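The kitchen that runs at night

Ten past seven, Thursday, February 27, 2025, and the Cledero office smells of toast. Adel Tazi has the planner logs open on one screen and a bowl of cereal in front of the other. The overnight batch is done. 1000 runs, same controller, a different counter each time.

"Reds first," he says. Scrolls. Red means the planner gave up before the arm moved. Yellow means it moved and hit something. He doesn't bother with green until lunch.

Cledero makes planning software for arms that work in other people's clutter. No arms of its own on sale, no grippers. Just the layer that takes whatever the cameras think is there and decides how to get a hand to it without knocking over the neighbors. The product is called Nowicki, after a street Tazi used to live on. Version 2 shipped in January and broke nearly everyones config files. He is still a bit sore about that.

The hard part, he says, was never the path. Finding a path is old math and it's fast now. Hard part is trusting the shapes you plan around. Perception hands over a blob and a confidence score. Is the blob a cup? Is it a cup plus its own shadow? Early builds treated dark patches on stone as solid things and the arm would swing wide around nothing at all, very politely, and time out.

So they built Plivuvham. It's the scene generator, and the name is a typing accident that stuck. It lays out a kitchen, scatters objects, picks a light, drops in an arm and renders the lot. Then Nowicki gets the picture and not the answer key. The answer key goes to a second program, which compares notes afterward and is, in Tazi's words, "a snitch."

Chiến Bùi wrote most of the snitch. She came over from Zarnus, where she did warehouse picking – boxes, boxes, more boxes – and says kitchens nearly made her quit in the first month. Boxes are honest. Round things are not. Glass is worse, and anything glossy throws the depth estimate off just where the fingers want to go.

Her fix was slow and unglamorous. Each object now carries a fuzzy margin, thick where perception is unsure and thin where it's confident. The planner can pass through fuzz if it pays for it. Pay too much and it picks another approach, usually from above. A full replan budget is 37 milliseconds. Over that, red.

Does it work? Mostly. Tall stuff near short stuff is still a headache, becuase the short stuff hides. She keeps a folder of bad layouts, up to 3000 now, and any change to the code has to get through the folder before it's merged. People in the office complain about the folder. She added more to it last week.

She pulls up a counter she wants to talk about. Egg, potato-looking thing, a big round vase in front of a little shaker.

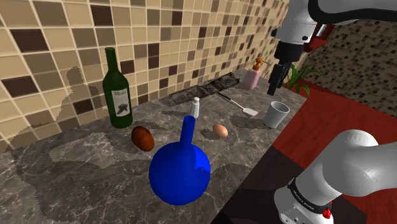
A simulated kitchen counter in Plivuvham, with the gripper above the far end. Render: Cledero

The vase and the shaker are what bug her. From this view the blue one covers the bottom of the white one, so where does the shaker stop? Nowicki has to guess a base. Guess too small and the fingers clip it on the way past. Guess too big and half the counter is off limits. And the shadows are rough-edged, which she likes. She won't smooth them. If the planner can be fooled by a blocky shadow she wants to know on a Thursday morning and not at a customer's site.

Tazi wants a second camera view on every run. Bùi wants better guesses from one. They have been having this argument since the fall and they have it again now, over the toast, with the log still scrolling. He says cameras are cheap. She says calibration isn't, go ask anyone who's had to redo it after a cleaner bumped the mount.

No decision. He finishes the cereal, she tweaks the margin on round bases, a tiny number in a long file, and queues the folder. It'll take until after lunch. Someone's already asking if they can have the cluster back at two.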